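Sadeck confirms two-car entry for Fordale Hill Rally

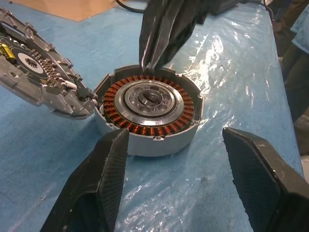
February 28, 2019 – Sadeck Motorsport will enter two cars in the Fordale Hill Rally in May, the second round of the Gellulley Gravel Series. Hiu-tung Tu will drive car 175, with the second car, number 302, reserved for a driver to be named before entries close.

The Fordale route covers 200 competitive kilometres over six stages, all on gravel. Service will be based at Heywood, with one remote tyre zone after the third stage. Reconnaissance is limited to two passes per stage, and crews must use the organiser's road book.

Both cars will run the suspension specification homologated over the winter, with revised rear damper settings and a longer final drive. Engine and gearbox seals carry over from the opening round.

"Fordale is narrow and the surface breaks up on the second pass," said Tu. "Our road position will matter, so the first loop is where we need to take time. We have a test planned at Heywood – mainly for dampers and tyre pressures."

The provisional entry list will be published by the series office after scrutineering documents have been checked.

Media accreditation requests should be sent to the Sadeck press office.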